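Resources > For Presenters > Venue Checklists > Piano and Vocal Concerts

Pre-Show Safety Checklist for Piano and Vocal Concerts, with Comments

This is the list we use at the Stalthorpe before any show with a grand piano and one or two singers. Hollis Hutchins wrote the first version and the house crew has been adding to it ever since. The comments under each item come from our February walk-through, done on a Monday with the hall dark. Other halls are welcome to copy it. Change what doesn't fit your building.

Mark each item OK, FIX or N/A. A FIX goes on the board by the stage door with your initials next to it.

STAGE FLOOR

1. Floor swept, dry and free of old spike marks. OK.
Comment: Pull up tape from the last show before putting down new tape. We found three colors of marks under the piano position and could not tell which were ours.

2. Trap cover flush and locked. FIX.
Comment: The upstage left corner sits a little high. A singer in heels will find it. Plane it or shim the other side, and keep it taped white until then.

3. Front edge of stage marked. OK.
Comment: Glow tape replaced. Check it from standing height with the house lights at show level.

PIANO

4. Weight within the limit for the lift. OK.
Comment: Our concert grand with its truck is 1,610 pounds. The plate on the lift reads 1,877. That leaves room for the piano and one person at the controls, and nobody else rides. Two-piano shows mean two trips.

5. Casters locked and set in cups. FIX.
Comment: Tail caster does not hold its lock. Cups are on, so the piano is safe to play, but do not roll it with the lid up.

6. Lid prop seated, hinge pins in. OK.
Comment: Look at both hinge pins yourself. After the Andness date one was found sitting half out. If the artist asks for the short stick, take the long one all the way down first.

7. Bench bolts tight, height knobs turn freely. OK.
Comment: For a shared bill, ask both pianists for their bench height at sound check and write it on the set list. Last time the change between sets took longer than it should have.

CABLES AND POWER

8. Cable runs taped or under mats wherever people walk. FIX.
Comment: The run from the vocal mic to the stage box crosses the path from the wing to the piano. Move it behind the tail. Mats go on any crossing that can't be moved.

9. Mic stand bases clear of the pedals. OK.
Comment: Use the round base for the vocal mic at the piano. Tripod legs get kicked.

10. Monitor wedges steady and not blocking the exit path. OK. 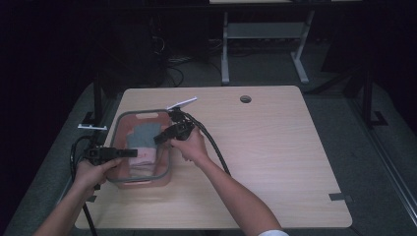
11. Power strips off the floor where drinks are allowed. FIX.
Comment: We allow water on stage in closed bottles. The strip by the bench was right where a bottle would be set down. It now hangs on the stage box, but the hook is temporary.

12. Extension cords checked for cuts and loose plugs. OK.
Comment: Two cords pulled and tagged. Please don't put tagged cords back in the bin, even at the bottom.

LIGHTS AND RIGGING

13. Safety cables on all hanging units over the stage. OK.
Comment: Checked by Nattawut Ruangrit from the catwalk and again from the floor.

14. Follow spot clamp tight, operator has a clear way out. OK.

15. Music light on the piano runs cool and has a guard on the cord. FIX.
Comment: Works fine, guard is missing. Replace before the next date.

HOUSE AND BACKSTAGE

16. Exit signs lit, doors open from the inside with one push. OK.
Comment: The side door by row M sticks in wet weather. It opened today. Try it again at 6:30 p.m. on show night, before the house opens.

17. Head count does not go over the posted limit. OK.
Comment: The hall is posted for 1,000. That figure includes anyone standing at the back, ushers too. When the box office adds folding chairs they need to call the house manager first – this has been missed before.

18. Aisles and wheelchair spaces clear. OK.
Comment: The merchandise table had crept into the lobby end of the center aisle. Moved to the wall.

19. Blue running lights working on both wings. FIX.
Comment: Stage right is dim. Both singers on a double bill will often come off that side in the dark, so do this one early.

20. First aid kit stocked, radio charged. OK.
Comment: Cold packs were low. Restocked.

SIGN-OFF

The stage manager signs after sound check, with the piano in its final spot. If the piano moves after that, items 5, 8 and 9 are done over. If the second artist brings any gear of their own, do items 8 through 12 over as well.

Open FIX items from this walk-through: 2, 5, 8, 11, 15, 19.

Walk-through by Hollis Hutchins and Nattawut Ruangrit.

COMMENTS (4)

Thilini Samarakoon
Thanks for posting this. We do a cabaret series in a room at Grullville that is much smaller, and I cut the lift and the follow spot. Do you check the bench with someone sitting on it? We had one pass by hand and then rock during the first song.

Hollis Hutchins
Yes, sit on it and lean both ways. I'll add that to item 7.

Ayantu Dinsa
On item 9, a boom from the tail side also works if the singer doesn't mind it. It keeps the whole pedal area open. You need a heavy base, though, and a sandbag – they tip.

Hamdia Tekleab
I'm usually the page turner on these shows and would like to see a line for the page turner's chair. Mine is often set on top of a cable because it comes out last. Otherwise a good list, and I've sent it to our stage manager.

Contact the Stalthorpe production office | © The Stalthorpe. All rights reserved. | Back to top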